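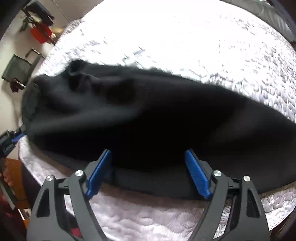

I've been meaning to write about the end of the rowing season for a couple of weeks now, and every time I sit down to do it I end up making soup or answering an email instead. We had our last regatta of the spring out at Horeck on a Sunday in May, and it was the kind of day that takes a while to settle in your head. I hardly ever wear black anymore unless it's for rowing, so seeing something big and black spread out on a white quilted bedspread puts me right back in the early mornings, when our whole crew shows up at the dock dressed like a row of crows and doesn't say much until the coffee's gone. I love those mornings. I complained about nearly every one of them, and I love them.

For anyone new to this blog (hello, and thank you for reading all the way through the thing about the blisters), I row in a masters eight, which is a polite way of saying we're all grown-ups with knees. We came together from two clubs that couldn't fill a boat on their own, Tesow and Mnguni, and for most of the winter we were very courteous to each other and very bad at rowing. Tesow people are taught to come up the slide slowly and take their time. Mnguni people are taught to get on with it. Put four of each in one long skinny boat and you get something that wobbles down the river like a dining table.

We train in a shell called Griltia, who is older than some of the college kids we share the water with and has a patch on her bow from a run-in with a buoy before my time. I have the five seat. The five seat is a good place for someone like me, who is reasonably strong and doesn't want to be responsible for anything. All I have to do is follow the back in front of me, and it's a very reliable back.

Sometime in March things got better. I can't point to a day. There was one practice where we rowed the whole length of the straight without anyone's oar slapping the water, and when we stopped it was so quiet that I could hear the bubbles still running under the hull. Our coach put down her megaphone and just said, "Well, okay then," and made us turn around and do it again. The second time was terrible, of course! But we'd all felt it, and after that people started coming early to stretch together and staying late to wipe down the boat, and the carpool from my side of town went from two of us to a full minivan.

So, Horeck. The lake is lovely and the parking is awful. Our number was 658, which struck me as a funny number for a regatta with 11 boats in our event, but somebody explained that the numbers run through the whole weekend, juniors and all. I'd eaten half a banana and was regretting even that. There was a crosswind at the start and we had to keep tapping the bow around to stay pointed, and I remember thinking very clearly about whether I had locked the car.

Then we were off, and I can tell you almost nothing about the first half except that it was too fast. Everybody goes out too fast. We'd talked about it all week, we'd promised each other over pancakes, and we did it anyway. By the middle I had that tinny taste in my mouth and my legs had gone to oatmeal. But with 200 meters left our cox called for a push, and the boat picked up underneath us the way it had on that one good stretch in March. I could feel all of us land on it together. We went past two crews. I never saw them, I only heard their coxes, first ahead of me and then beside me and then somewhere off over the stern.

We came in third. I've got the medal hanging on the kitchen cabinet knob, where it bangs every time I go for a plate, and I'm not planning to move it. Afterward we ate over 3 pounds of potato salad out of the tub with plastic forks, sitting on the grass next to the trailer, and the Tesow people and the Mnguni people argued about whose idea it had been to go out so hard. I still think it was theirs, and since I came from Tesow you can guess who I mean.

We're off the water until the club finishes repairs on the dock, and I'm supposed to be using the erg in the meantime. I've used it once. It's in the garage behind the bikes, and it's hot in there, and the radio only gets the one station. I'll try again after work tomorrow.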